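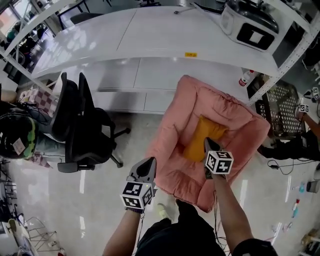
One Bretden customer wrote in to say that the inner cushion came out of its first wash lumpy and still damp in the middle, and asked whether the cover could be washed on its own. It can, and for most households that is the better routine. The steps in this section apply to all Seneo padded pet beds with a separate cushion.

4. Washing and drying

Before you start

Check the care label sewn into the side seam. If it gives a lower temperature than this guide, follow the label. Vacuum both sides of the bed with an upholstery nozzle. Hair left on the fabric will mat when wet and can block the filter of the machine.

4.1 Washing the cushion cover

1. Take the cushion out of the bed and open the zip fully.
2. Pull the inner pad out by its corners. Do not pull on the filling.
3. Close the zip again and turn the tab down flat.
4. Wash at 30 degrees on a gentle cycle with a small dose of liquid detergent. Spin at no more than 700 rpm.
5. Dry flat or over a rail. Do not iron the zip.

Note: Fabric softener leaves a coating that holds on to smells. Leave it out.

4.2 Washing the base

The base of the Seneo 504 fits most household drums. The Seneo 878 is larger and should be washed by hand in a bath or taken to a launderette.

1. Fold the base once, with the raised sides facing inwards.
2. Place it in the drum by itself and select a gentle cycle.
3. When the cycle ends, take it out straight away and press the sides back into shape with both hands.
4. Stand it on one long edge to dry, and turn it after a few hours.

Caution: Never tumble dry the base. The padding can shrink away from the stitching.

4.3 Cleaning the inner pad

Sponge the pad with lukewarm water and a little mild soap. If it has been soaked through, squeeze it out in a towel and leave it somewhere airy for a full day — longer in winter. Break up any lumps with your fingers while it dries.

Caution: Do not put the cushion back together while any part of the pad feels damp. Mould can form inside the cover.

4.4 Replacement parts

Covers and inner pads are sold separately by Bretden and by the Říha shop in Bukham. Give the model number when ordering. Unused covers can be returned within 90 days, provided the label is still attached.

For stains and odours, see section 5.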